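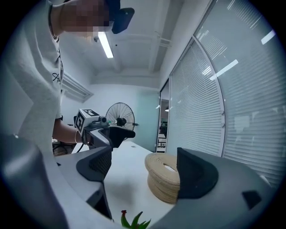
Light gray short-sleeved tee with a small black logo on the chest, worn with a dark navy cap.

FOR IMMEDIATE RELEASE
27 Apr 2020

Stidau opens its online shop for small-run printed T-shirts, with no minimum order

Hi everyone, Felista Mollel from Stidau here. I own the print shop on the corner of Hiebert Street, the one with the green door and the bell that sticks. I've never written a press release before, so Nyokabi Muli (she runs our front desk and proofreads everything I send out) told me to put the news first. So: as of this morning you can order printed T-shirts from us online, and you can order just one if that's all you want!

Up to now our smallest order was 25 shirts. That made sense when every job was screen printed, because setting up a screen takes the same amount of work for one shirt as it does for a whole softball league. But I've been turning people away over it for years and I've hated it every time. Families wanted four shirts for a reunion. A guy wanted one shirt with his late father's signature on it. I sent him to a website, and the signature came back so fuzzy you couldn't read it. I still think about that one.

Last November we bought a second-hand direct-to-garment printer, which puts ink straight onto the fabric with no screen at all. Idrisa Minja has spent the whole winter learning how to get good results out of it. We ruined a lot of shirts. Light fabric was easy, dark fabric was a bear, and anything with thin lines came out looking furry until we worked out that we were using too much pretreatment. Idrisa keeps the failures in a bin by the back sink and we cut them up for rags, so if you visit and see someone wiping down a counter with half a pineapple, now you know.

What we're best at, and what I'm proudest of, is small chest prints. I love a small chest print. A big design across the whole front has its place (we'll happily do those too), but a little bit of handwriting up near the collarbone is the kind of thing you'll wear to the grocery store and to your cousin's cookout. You can send us a scan or a phone photo of real handwriting and we'll clean it up for you at no charge. Dark pen on plain white paper works best. Please don't use pencil, and please don't send it on lined paper if you can help it, because Idrisa has to take those lines out one at a time and he gets quiet.

Now for the practical stuff. Shirts are $25 each, printed on one side, in adult sizes from small through 3XL. They're 100 percent cotton, mid-weight, short sleeved, and cut a little longer than the ones we used to carry. Colors for now are light gray, white, navy and a faded red. Printing the back is $9 extra. Kids' sizes are coming but I don't have them yet, so please don't ask Nyokabi, she doesn't know either.

If you don't have a design of your own, there are 95 ready-made ones in the shop drawn by Warrick Ellery, who has been doing our window lettering since before I bought the business. Most of them are local things: the water tower, the old Nimgate movie marquee, the heron that stands in the bank's retention pond. Warrick gets a share of every one we sell. He asked me to mention that the heron is drawn to scale with the duck, and that people should stop writing to him about it.

We're shipping everything or leaving it on the pickup shelf by the side door. The shop itself is closed to walk-ins right now like most of the street, and I miss having people in. Pickup is by text, so put a phone number on your order and we'll let you know when it's on the shelf. Turnaround is roughly a week. Large screen printed orders are still available and still cheaper per shirt, so teams and schools, just call us the way you always have.

A few words on washing, since it's the question I get most. Turn the shirt inside out, use cold water, and hang it up or dry it on low. Don't iron over the print. Leave it alone for a day before the first wash too.

Yasaman Khosravi built the website for us in the evenings after her kids were in bed, and she's the reason you can see your design on the shirt before you pay. If something on the site looks strange, tell us and she'll fix it.

Press contact: Nyokabi Muli, front desk, Stidau. She can send design files, price sheets and a sample shirt to local papers and radio folks. Tell her your size when you get in touch.

About Stidau: we're a neighborhood print shop making T-shirts, window lettering and banners. We're closed on holidays and whenever the compressor is down.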